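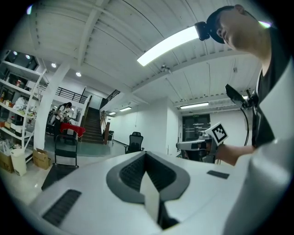
Demonstrating with hand-held grippers. A head-mounted camera sits on the operator's cap.

Hand-held gripper demonstration

Hand-held gripper demonstration is a way of teaching a robot arm to do a job without having the robot arm in the room. A person picks up a gripper, does the task with it, and a camera on the gripper records the whole business from about where the robot's wrist would be. I've been editing this entry since May and I still get asked at barbecues whether it's the same as motion capture. It isn't really, though they're cousins, and I'll get to that.

Background

The older way of collecting demonstrations is teleoperation, where you drive a real arm with a leader arm or a controller. It works fine, but it's slow, and you're stuck wherever the arm is bolted down. A hand-held tool goes in a backpack! You can take it to a kitchen, a shed or a mate's workshop and start recording before the kettle's boiled.

My own introduction was through the Drindow tool, which Marilou Pascual and Thabiso Masilela put together at Alelholm. I was on the labelling side then, so most of what I know about the hardware comes from looking over Thabiso's shoulder and getting in his way.

How it works

Each recording needs two things: where the gripper was at every moment, and how far open the fingers were. Position usually comes from the gripper camera plus a motion sensor, matched against whatever is fixed in the surroundings (ceilings are brilliant for this - lots of straight lines, and they stay put). Square black-and-white markers are another common aid. They give the software a flat pattern of known size to find, and from that it can work out distance and angle. Where you put the marker depends on the rig, and people get surprisingly heated over it.

Some groups add a camera on the operator's head. The gripper view is very close in, so the wider view helps when you're trying to work out which of two cups the person was going for. It also means you've got two or three clocks to line up afterwards, and I lost an entire Monday to that once.

The recordings are then used to train a policy, a model that takes in camera images and puts out gripper movements. Because the hand-held gripper and the robot's gripper have the same fingers, the model sees much the same view in both places.

The Mahlangu test

The result I get asked for most is Wian Molefe's Mahlangu test, a cloth-folding task. He trained one policy on 80 demonstrations and another on 400, all from the same tool, and ran each on an arm neither had been recorded with. The bigger set did better, no surprises there. The bit I liked was that Mbali Mabuza then cut it down to 133, picked for variety in tables and lighting, and it came close to the full lot. She'd want me to add that it was one task on one arm, so don't go building a religion on it.

Limitations

People are quicker and bendier than robots. Your elbow will happily go places an arm can't follow, and those recordings have to be thrown out or slowed down. Force is the other gap - most of these tools don't measure how hard you're squeezing. Despina Tsolakis has been trying a pressure pad in the fingers at Denon, and I'll update this section when she's got something she's happy to share.

14 shares | 3 comments

Related entries
Teleoperation
Imitation learning
Fiducial markers
Camera calibration
Cloth folding (robotics)

Contact the editors | Copyright and reuse | Back to top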